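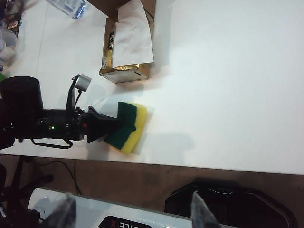
Druvus to open a second allergy clinic in Dremircombe

3 min read

DREMIRCOMBE, Nov 25, 2024 – Druvus, the outpatient allergy and asthma practice, will open a second clinic in Dremircombe in June. The new location is on the ground floor of the former Leitner department store on Sirnar Street, which has stood vacant since the store closed.

The clinic will treat adults and children with seasonal allergies, year-round nasal allergies, asthma, eczema and food allergies. It will offer skin testing, breathing tests, allergy shots and supervised food challenges. Patients will be able to book without a referral unless their insurance plan asks for one.

Druvus opened its first Dremircombe clinic next to the hospital. Demand there has grown faster than the building can handle, and new patients looking for a first visit in spring often wait until the pollen season is nearly over. The practice currently has 270 people on its waiting list for skin testing.

"People call us in April when they are already miserable, and we have to offer them a date in July," said Eylül Gezer, medical director of Druvus. "By then the tree pollen has gone and they feel better, so many of them cancel. The next spring they call again. We want to see them while they still have symptoms, and we want to start treatment early enough to help with the following year."

The Sirnar Street clinic will have its own testing room and a separate waiting area for patients who need to be watched after a shot. At the existing clinic both groups share one room, which limits how many appointments can be booked in the late afternoon. School-age patients and people who work regular hours ask for those times most often.

Evening appointments will be available at the new clinic two nights a week. The existing clinic will keep its current hours. Patients who now receive allergy shots there may stay or move to Sirnar Street, and their records and shot schedules will carry over without a new intake visit.

Food challenges, in which a patient eats small and increasing amounts of a food under medical supervision, will move entirely to the new location. These visits can take most of a morning. Families will have a room with a table, chairs and a sink, and may bring their own plates and cups for children who are nervous about eating in a clinic.

Work on the Leitner building began this fall. The ground floor is being divided into exam rooms, and the old carpet has been taken out. A new ventilation system will be installed over the winter. The entrance on Sirnar Street is level with the sidewalk, and patients arriving by car can use the parking lot behind the building. The upper floors are not part of the project.

"We looked at putting up something new at the edge of town, but a lot of our patients come by bus and the Leitner building is close to the main stop," said Laurier Friesen, director of operations at Druvus. "The layout was also easier to work with than we expected. There are few inside walls, so most of the money is going into air handling and plumbing."

Druvus is hiring for the new location. Open positions include nurses, a respiratory therapist, front desk staff and a billing specialist. Staff who join before the opening will train at the existing clinic. Eylül Gezer will see patients at both locations during the first year.

The practice will also continue its free spring information evenings, which cover the use of nasal sprays and inhalers, how to read a pollen forecast and when cold-like symptoms may be a sign of allergy. The last series drew over 70 people. The next one will be held at the existing clinic before the new site opens, and dates will be posted at the front desk and on the Druvus website.

Appointments for Sirnar Street can be booked starting in the spring. People already on the waiting list for skin testing do not need to call. Druvus will contact them in the order in which they signed up and offer them a date at either clinic.

About Druvus

Druvus is an outpatient practice that diagnoses and treats allergies and asthma in adults and children. It is based in Dremircombe and owned by its physicians.

Media contact: Laurier Friesen, Director of Operations, Druvus, Dremircombe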